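Stiltavitz walking poles – long term review

Had these since last November, so a year and a bit, used most days. Posted 3 Dec 2021. Sorry for the rushed write-up, am meant to be packing.

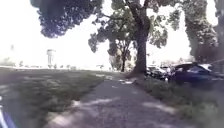

Why I bought them

Knee. Left one. Physio (Mariann Borbély, very good, very blunt) said get two poles and use both, not one, and stop buying cheap ones. I'd had three cheap pairs by then. One folded under me coming down a bank, the other two just slowly stopped locking. You tighten them, walk ten minutes, they've shrunk. You look like you're stooping to tell a child something.

So I asked at the Marham walking group and got as many answers as there were people. Miklós Hajdu has the Gál ones, swears by them. Réka Lengyel walks with a broom handle and overtakes everybody. In the end I borrowed a pair of the Stiltavitz off Aranka Mészáros for a weekend and ordered my own when I got home.

What you get

Two poles, three sections each, flick locks. Rubber feet, spare rubber feet, a pair of small baskets for mud, bigger ones for snow. A bag with a drawstring. The bag is rubbish, came apart at the seam by Christmas. Instructions are one folded sheet with drawings, no words at all, and the drawing for the strap is wrong way round I think. Or I am.

Setting up

Easy. Open lower lock, pull to the line, shut. Open upper lock, adjust till your elbow is at a right angle, shut. The numbers on the shaft are printed quite small and mine have started to rub off on the right hand pole, where it goes against the car door. I put a bit of tape round at my height. Do that on day one.

The locks have a little screw for tension. Mine needed a quarter turn each after a month and again in the summer. No tool supplied, a coin does it. Neither has slipped on me since. This is the main thing I wanted from them and they do it.

Grips

Cork on top, foam below. The cork was shiny and a bit slidy at first, took a few weeks to go dull and after that lovely. Foam part is for holding lower down on steep bits. I hardly use it. Foam on the left one has a nick out of it from a bramble or the dog, not sure which.

In hot weather cork is miles better than the rubber on my old ones. In cold weather no difference, you've got gloves on.

Straps

Not keen. Padding is fine but the edge of the webbing is stiff and it rubbed me raw at the base of the thumb for the first fortnight. Softer now. The adjuster is a wedge thing you pull up out of the handle, fiddly, and impossible in thick gloves. If you share them with someone with bigger hands you will be doing this every time and you'll get cross. I did.

On tarmac and paths

Most of my walking is park paths and lanes, so this matters more to me than how they do on a mountian. Rubber feet on, always. With the feet on they're quiet and they grip well on dry tarmac. On wet leaves they are a bit skatey, same as anything. On wet metal covers, just don't.

Without the rubber feet the tips clack, and you get a buzz up the arm that I found tiring after a mile or so. Set your poles an inch or two shorter on flat paths than you think. Took me months to work that out and my shoulders were sore till I did.

The rubber wears down on the outside edge first. I've gone through both the original pair and the spares. New ones weren't dear, but the Stiltavitz ones only come in packs of 20, which is silly, so I shared a pack with Miklós – turns out they fit the Gál poles too if you push hard.

On grass and mud

Feet off, small baskets on. Good. Tip goes in, comes out, doesn't bring half the field with it. The baskets screw on and one of mine came unscrewed somewhere in a gateway and is still there as far as I know. Check them before you set off.

Snow baskets never used. They're in the drawer.

Weight and folding

Light enough that I forget I'm holding them, not so light I worry. Folded down they fit in my big rucksack with the tips poking out of the top. They don't fit in a small one. If you need them to go in a suitcase measure first, Aranka had to put hers in diagonally and leave a boot behind.

How they've lasted

I keep a step and miles log because the physio asked me to. Got past 1000 miles in the autumn. Shafts are scratched, no bends, no wobble. One lock lever feels looser than the others when it's open but holds fine when shut. I wipe them down and leave them apart overnight if they've been wet. Forgot once and the lower section siezed, needed a tea towel and some language to get it moving.

Against the others

Tried Miklós's Gál pair round the reservoir. Nicer strap, no question. Heavier though and twist locks, which I've gone off for good. Benedek Vincze let me have a go with his Stestance ones, fixed length, very smart, feel great. But fixed length is no use to me, I go shorter uphill and longer coming down. If you only ever walk on the flat have a look at them.

Price

Paid 80 for the pair. Not cheap. Then again I'd spent nearly that on the three bad pairs, so.

Good – locks, cork, weight
Bad – straps, bag, small print on the shaft

Would buy again. Four out of five, would be five with the Gál strap. Will update if anything snaps.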